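## Setting up Huken for the first time

Welcome, and thank you for giving Huken a try! It's a small text editor with a file list down the left side and not much else, and I've tried to keep the setup short enough that you can get through it before your coffee goes cold. If you've used Lengyel before (Huken borrows its key bindings, with Primo Cattaneo's kind permission), you can probably skip to step 4.

1. Unpack the archive wherever you like to keep your programs. Huken doesn't mind spaces in the folder name, though some of the older plugins do.
2. Open a terminal in that folder and run `./huken --setup`. You'll be asked for a projects folder. Pick the one you work in most; you can add others later from the **Folders** menu.
3. Choose a port for the preview server. The default is 816, and on most Linux machines you'll need administrator rights to use a number that low, so feel free to type in something higher, such as 8160.
4. Set the history depth. This is how many old copies of each file Huken keeps in the `.huken` folder. It starts at 50, and I've used 40 on my own laptop for years without missing anything.
5. Press **Enter** to write the settings file, then start the editor with plain `./huken`.

> **Note:** The settings live in `huken.conf`, an ordinary text file. You're very welcome to edit it by hand, but please close Huken first – it writes the whole file again when it quits, and your changes will be gone.

Once the editor is open, try making a file, typing a line or two and switching to another file in the list. Huken saves whenever you switch, and also whenever you stop typing for a couple of seconds, so there's no Save button to hunt for. 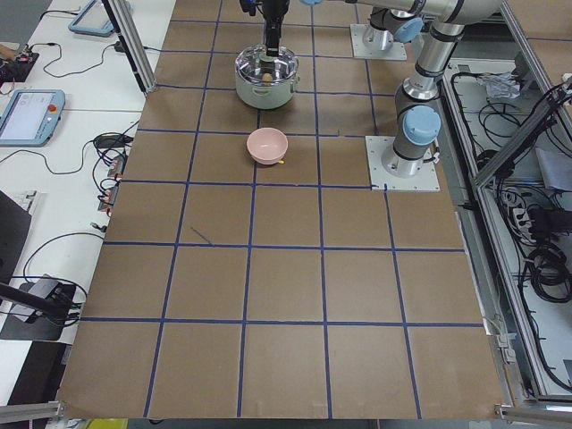
**Can I keep my projects on a network drive?** Network drives work fine for editing, but the history folder should stay on your own disk. Set `history_path` in `huken.conf` to a local folder and restart the editor.

### Bringing over your Nastgate snippets

6. In Nastgate, export your snippets as plain text.
7. In Huken, choose **Tools > Import snippets** and point it at the exported file.
8. Look through the list that comes up and untick anything you don't want, then press **Import**.

> **Caution:** Importing replaces any snippet that has the same name. Copy your `snippets` folder somewhere safe before step 8 if you've already written a few of your own.

If the import stops with error 61, the file was saved in an encoding Huken can't read. Open it in any other editor, save it again as UTF-8 and repeat step 7. Color themes made for Skasico can go straight into the `themes` folder, and they'll show up in the menu the next time you start Huken.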